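“Dobrar uma toalha ainda é difícil”: uma conversa com quem compra e com quem treina

Thandeka Van der Merwe compra equipamento para uma rede de lavandarias e pequenas lojas chamada Jarnham. Recebe propostas de automação todos os meses e recusa quase todas. Bheki Khumalo coordena a recolha de demonstrações na Mascombe, onde pessoas com pinças na mão executam tarefas que um dia, dizem, um robô fará sozinho. Juntámo-los num sábado à mesma mesa, com café mau e sem apresentações em diapositivos.

A primeira pergunta foi a óbvia: já há máquinas que arrumem uma casa?

“Não”, responde Khumalo, e demora a acrescentar o resto. “Há máquinas que arrumam uma casa que conhecem, com objetos que conhecem, se a luz ajudar e se ninguém lhes mudar a cadeira de sítio. Se me pergunta pela sua casa, a resposta é não.”

Van der Merwe ri-se. Diz que nunca um vendedor lhe respondeu assim. Em junho viu uma demonstração da Skivodero em que um braço dobrava toalhas de rosto. Pediu para trocar as toalhas pelas dela, mais grossas, lavadas muitas vezes. “Pediram-me que voltasse noutro dia. Voltei. Das 8 toalhas, 3 ficaram apresentáveis. As outras foram parar à pilha da minha colega Petronella Joubert, que as dobrou enquanto ainda discutíamos o contrato.”

O argumento da Mascombe é que faltam dados. Um modelo de linguagem aprendeu com o que estava escrito; ninguém tinha escrito, em movimentos de mão, como se pega numa caixa. Por isso há gente a fazê-lo com pinças que registam cada gesto.

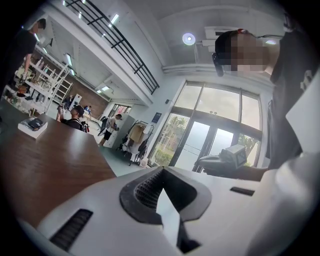 O interior da pinça, com a almofada de borracha em V ao centro. Ao fundo, as portas de vidro para o exterior.

“É trabalho manual, e convém dizê-lo”, admite Khumalo. “Quando alguém vê um vídeo bonito de um robô a pôr a mesa, por trás estão pessoas que puseram a mesa 200 vezes com isto na mão. Ao fim do dia dói o pulso.”

Pergunto-lhe se não é uma maneira cara de evitar contratar alguém para pôr a mesa. Encolhe os ombros. A aposta é que as repetições sirvam para outra mesa, noutra sala, com outros pratos. E servem? “Às vezes. Menos do que eu gostava. Um objeto rígido, uma caixa, um estojo, corre razoavelmente. Tecido, sacos, cabos, tudo o que muda de forma quando lhe tocamos, é outra conversa.”

Van der Merwe pega na palavra. Nas lojas dela, tudo muda de forma. Casacos, sacos de roupa, lençóis. A única coisa rígida, diz, é a caixa registadora, e essa já trabalha sozinha há anos.
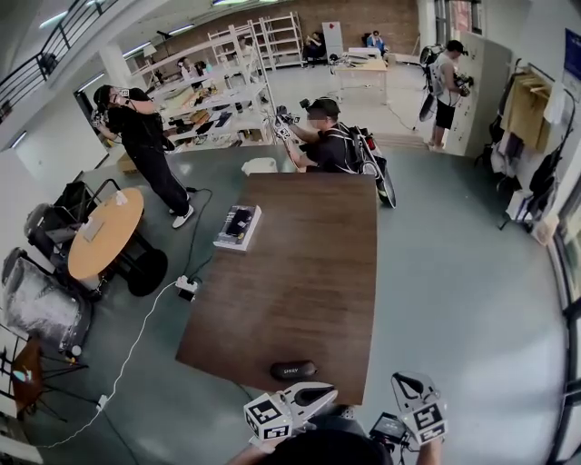 Duas pinças sobre a mesa comprida, com três colegas equipados do outro lado.

Há também a questão do ambiente. Um espaço de treino tem chão livre e mesas grandes. A cozinha de um apartamento tem um corredor estreito, um cão e uma gaveta que só abre se for levantada. Khumalo concorda mais depressa do que eu esperava. Conta que a equipa tentou levar um sistema para casa de Mandla Ngcobo, um dos operadores, para arrumar a loiça lavada. De 298 tentativas ao longo do teste, prefere não dizer quantas correram bem. Insisto. “Menos de metade. E Ngcobo já tinha escondido os copos bons.”

O que a irrita a ela são os prazos. A Mangundap, outro fornecedor, prometeu-lhe um repositor de prateleiras “para o ano” em três anos seguidos. “Eu não tenho nada contra a máquina. Tenho contra o calendário. Se me disserem dez anos, eu faço as contas. Se me disserem para o ano, despeço-me de um orçamento.”

Themba Mkhize, técnico de manutenção da Jarnham, enviou-lhe uma pergunta por escrito para ela fazer: quem limpa os dedos da pinça? Khumalo reconhece que a resposta é uma pessoa. Quem carrega as baterias? Uma pessoa. Quem decide que a toalha ficou mal dobrada? Também, por enquanto. 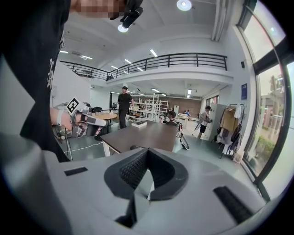 Vista junto à pinça direita. Em frente, um homem de boné à cabeceira da mesa; por cima, o varandim do mezanino.

Pergunto a ambos o que comprariam hoje com dinheiro próprio. Khumalo diz que um aspirador automático, e mesmo esse com os tapetes levantados. Van der Merwe compraria outra calandra, das que passam lençóis entre rolos. “Faz uma coisa só, não fala e tem peças à venda.”

E daqui a uns anos? Khumalo acredita que as tarefas de pegar e pousar, em armazém e em loja, chegarão primeiro, com alguém por perto. A roupa virá depois. Sobre a casa não quer apostar. Van der Merwe aceita ver nova demonstração, com uma condição que já mandou por escrito à Skivodero: as toalhas são dela, a sala é dela, e chega sem avisar a que horas começa.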